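A day out at Jestelix, and what I think we should do about the money

I promised everyone back at Birar a proper write-up instead of me waving my hands about in the kitchen, so get a cup of tea, it goes on a bit.

Ramil Enriquez and I drove over in November to see the demo hall at Jestelix. We'd been warned about the parking and the parking was every bit as bad as that. Hemant Solanki met us at reception, found us visitor badges and took us straight through, no slideshow, which put me in a good mood from the start.

You'll remember why we went. We've got money pencilled in for one packing bench next year, and the question is whether that bench should have a pair of robot arms on it or whether we stick with the Bisgaard sealer upgrade and spend the rest on people. I went in leaning towards the sealer. Ramil went in leaning towards robots, as he has since the day I met him!

Hemant's team had a cell set up for soft things, and I asked to spend most of our time there. Boxes I'm not worried about. Every supplier can move a box. Our trouble is that half of what goes over our bench is floppy – cloths, liners, pouches – and the last firm we visited went very quiet when I brought that up.

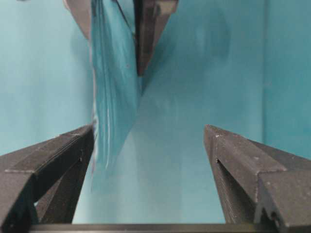
I asked Hemant what wears out first and he said fingers, without even stopping to think. They print theirs in house, and he reckons on a fresh set every 4 weeks for a bench working the sort of hours we do. If you own a printer that's pennies. If you're buying them in, it's a line in the budget, and it wasn't a line in mine. I wrote that one down and underlined it. Ramil has offered to look at whether the old printer upstairs could manage (I have my doubts, it can barely manage a door wedge).

The other thing I hadn't costed was the second arm. I'd been reading prices for single arms and feeling quite cheerful. With cloth you very often want one hand to hold and another to sort out the rest, so you're paying for two arms, two grippers, two lots of cable and a frame stiff enough to carry them. Hemant was very straight about this. He said if all we ever packed was rigid stuff he'd tell us to buy one arm and go home.

We had lunch in their canteen, very good soup, and I used the time to go through our list with him. Spare parts: they keep grippers on the shelf but arms come from the maker, so expect a wait. Training: 5 days for two people, on our site, and he'd rather it was whoever will be running the bench than whoever has the grandest job title. Floor space: a bit more than we have if we leave the Kosik racking where it is. That racking has to move anyway, so I'm not counting it against them.

After lunch we went back in to look at packaging, and this was the bit I'd been waiting for.
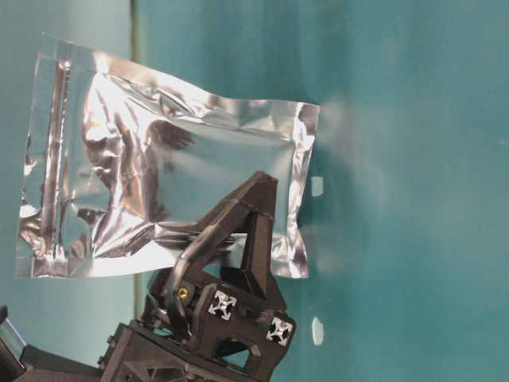

My main worry with pouches is the reject bin. A squashed pouch is a pouch we can't sell, and our margin on those is thin enough already. I asked for a trial using our own stock and Hemant agreed on the spot. We send them 200 pouches, mixed sizes, some of them the awkward ones from the bottom of the pallet, and they send back the lot with a tally of what was dropped, dented or missed. No charge for the trial, we just pay the carriage. I'd want to see that tally before anyone signs a thing.

Ramil got talking to one of the technicians about cameras and lighting and I lost him for a good while. What he brought back was useful, though. Shiny packaging needs more fiddling with the lights than plain card, and we should put aside money for lamps and a screen round the bench so the afternoon sun doesn't come in sideways. Anyone who has sat at our end window at four o'clock will know what I mean.

So, where I've ended up. I'd like to hold the Bisgaard decision until the trial results are in. I'd like 10 per cent on top of whatever quote we get, kept back for fingers, lamps and the things we haven't thought of. And I'd like us to ask about leasing, as Hemant mentioned they do it and I forgot to get the terms. Ramil is chasing that.

If you've got awkward pouches you want included, leave them in the crate by my desk, and please write the size on them.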